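Taming the Paper Pile: Tips for a Tidy Home Desk
Posted in Around the House | 6 comments

If your household is anything like mine, post comes in through the door and then just sort of spreads. Mine used to start on the hall shelf, move to the kitchen worktop and end its days under the fruit bowl, which is where I once found a water bill that was three weeks overdue. I've been working on this for a good long while now and I think I've finally got a system that holds up, even in December when the cards and catalogues arrive by the armful!

Start with a big clear-out

Put the kettle on and get every scrap of paper in the house onto one table. Yes, the drawer as well. Make a pile to keep, a pile to deal with and a pile to go, and don't stop to read anything (I lost a whole evening to old school reports the first time I tried this). Envelopes go straight in the recycling, but tear the plastic windows out first if your council is fussy about them like ours is.

Anything with your name and account number on wants shredding. My little shredder takes 6 sheets at a go and sulks if you give it more, so I feed it slowly and listen to the radio. A sheet of greaseproof paper with a drop of cooking oil on it, run through every month or so, keeps the blades from squeaking.

Give each kind of paper one home

I'm a great believer in standing things up. A flat tray turns into a compost heap by the end of the week, but papers on their edge can be flicked through like records in a shop. Bills at the front, school letters next, then anything waiting for a reply.

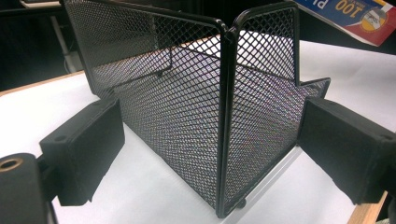

The other half of it is the weekly sort. Mine happens at 7 in the morning with the first cup of tea, before anybody else is up and asking where their shoes are. I pay what needs paying, write the date on the corner in pencil and move it to the filing box. Ten minutes, usually less. My neighbour Edgars Venckus does his last thing at night and swears by it, but I'd be asleep on the gas bill.

Dusting the fiddly bits

Desk things collect fluff like nobody's business, and wire mesh is the worst of the lot. A dry paintbrush, the soft sort you'd use for gloss, gets into all the tiny gaps. For greasy fingermarks I use warm water with a squirt of washing-up liquid on an old toothbrush, then dry it straight away with a tea towel — rust loves a damp corner.

White desks show every ring and biro mark. Bicarbonate of soda mixed to a paste will shift most of them, rubbed on gently with a damp cloth, but try it somewhere out of sight first. Don't be tempted by the scratchy side of the sponge. I was, and there's a dull patch by my lamp to this day.

Pens, clips and other wanderers

Test every pen on the back of an envelope and bin the dead ones. I got rid of 180, which tells you how long I'd been putting it off! Paper clips live in an old mustard jar, and drawing pins in one with a proper lid (bare feet, never again). Elastic bands go round the jar itself, so they're always to hand.

Next time I'll have a go at the cable drawer.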